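Thursday, late, bench 2

OK so the dye bath log finally makes sense! I'd been blaming the Sosteck thermometer for the drift all week, and it's the lid. Left it off between stirs (guilty) and we dropped a good few degrees every time, so the Landen cotton came out patchy in exactly the places I wasn't poking it. Redid the swatch with the lid on and 828 ml of water, same salt, and it's so much more even. Teodora Mladenović held it up to the window and said "huh," and from her I'll take it.

Still don't love the smell of the new fixer.
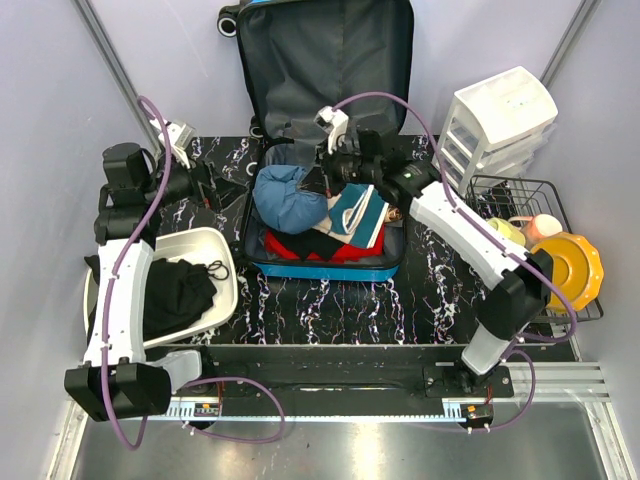

Next up is wash fastness. I cut strips from swatches 518 and 69 and stitched each one to plain white cotton, and those go in the small washer first thing tomorrow. If the white picks up any color I'm going back to the old Popescu recipe, which is slower and messier but never bled on me once. Please don't touch the jar marked 900, it's still settling!

Also we're nearly out of soda ash. Wellthorpe had it cheaper in July, so whoever orders, try them first. And my good tongs are missing again.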